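Subject: Re: [tranis-users] Offline playlists gone after the August update

On the offline playlists, I went through the same thing and have most of it sorted out now, so I'll answer inline and then add some notes at the end for anyone who finds this in the archive.

> I updated Tranis on my phone when it offered the new
> version, and when I opened it the next morning every
> offline playlist was empty. The names are still there.
> The storage page says the app is using the same amount
> of space as before, so the files must be somewhere.

They are. The update moved to a new index for downloaded tracks and it doesn't read the old one. The audio files stay in the same folder, under the same scrambled names, but the app no longer knows which playlist they belong to. Do not clear the cache and do not reinstall. Either one deletes the files for real, and then you are downloading everything again.

> Support told me to sign out and sign back in. I haven't
> done it yet because last year that wiped my downloads.

Good call. Signing out still wipes them. I don't know why that is the first thing support suggests, but I got the same reply, word for word.

> Is there any way to get the old index back? I have
> something like 2000 tracks downloaded and my connection
> at home is slow. I also rated a lot of them and the
> ratings seem to be missing too.

Two separate problems. The ratings are on the server and they come back when the sync finishes. Mine took most of an evening. Leave the app open on the library page with the screen on, because it stops syncing a few minutes after the screen goes dark. You can tell it is done when the little arrow next to "Library" stops turning.

The index is on the phone. What worked for me:

1. Turn off wifi and mobile data.
2. Open Tranis, go to Settings, then Storage, then Location.
3. Switch the location to the other option (card if you are on internal, internal if you are on card). It will complain that it can't reach the server. Press Continue.
4. Let it move the files. With my library this took 15 minutes.
5. Switch the location back and let it move them again.
6. Turn wifi back on and open any one playlist.

When it moves files it has to look at each one, and it writes a new index entry as it goes. After step 6 the playlists fill in from the top. Out of 100 playlists I had 81 come back complete. The rest were missing a track or two, mostly songs that have been pulled from the catalog since I downloaded them.

If your phone has no card slot, step 3 won't offer you a second location. Someone posted on the Dafis forum that you can get the same result by changing the download quality from High to Normal and back while offline. I have not tried it and I would be careful, since changing the quality while you are online makes it fetch everything again.

> Last question. Is anybody moving to Brovorov? I keep
> seeing the ads and the import tool looks decent.

I ran the trial next to Tranis for a month, so here are my notes.

The import tool is fine for playlists. It matched nearly all of mine. It does badly with live albums and picks the studio version when there is one, with no warning. You have to go down the list yourself. It does not import ratings or play counts at all.

Sound quality was the same to my ears, with wired headphones and with the speaker I use in the kitchen. Gapless playback works on Brovorov. On Tranis it has been broken on Android since the spring, and for a lot of the records I listen to that matters more to me than the offline bug.

The queue is worse. If you add a song to the queue and then tap on an album, the queue is thrown away without asking. On Tranis it asks. I lost my queue that way several times and it did not get less annoying.

Comments on tracks are web only on Brovorov. If you liked reading those on your phone you will miss them. I never used them much, apart from finding out what a sample was.

Offline on Brovorov has a device limit, and a tablet counts as a device even if it is only used as a remote. Removing a device is quick, but you can't add another one until the next billing date. If you have a phone, a tablet and something in the car, check that before you pay.

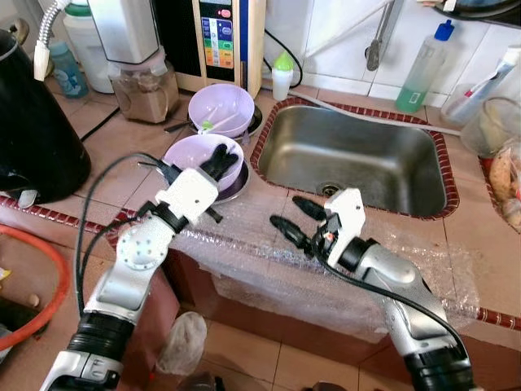
As for the remote feature, both of them have it and they are not equal. Tranis drops the connection if the phone changes from one access point to another, and then the speaker keeps playing with no way to stop it except at the speaker. Brovorov picks the connection back up after a few seconds. The volume steps are too big on Brovorov, though. The lowest one is already loud late at night.

The other thing I'd mention is Valliline. It is not a service, just a player for files you own, and it will talk to a home server. I keep my bought music on it and it has never lost a playlist, but there is no catalog, so it only replaces part of what you are using Tranis for. The desktop version can read a Tranis playlist export and tell you which of those tracks you already own. That was more of them than I thought.

For now I am staying on Tranis until my yearly plan runs out. If gapless isn't fixed by then I will switch.

Some things to do before the next update, whichever way you go:

Turn off automatic updates for the app. The setting in Tranis itself does nothing on Android. You have to do it from the store page, under the three dots.

Export your playlists from the web site. It is under Account, then Privacy, then Download my data. The file takes a few hours to arrive and the link in the mail expires the next day. The playlist part is a plain text file with one track per line and it opens in anything.

The export does not include the order of the tracks if you sorted the playlist by hand. They come out by date added. If the order matters to you, play the list through once on the web site and copy it out of the history page. That is slow, but I did it for the four lists I care about.

Downloads expire if the phone has not been online for 30 days. It looks a lot like this bug, except the tracks are grayed out instead of missing, and going online for a minute fixes it. Check for that first.

If you try the storage trick, please post your phone model and whether you went from card to internal or the other way. So far I only know that it works starting from the card. Also check that you have enough free space on both sides before you press Continue. It does not check for you, and if it runs out partway it stops with no message and leaves the files split between the two places. Running it again after freeing some space picked up the rest of mine.

I'll send the text of the bug report to the list when they give me a ticket number.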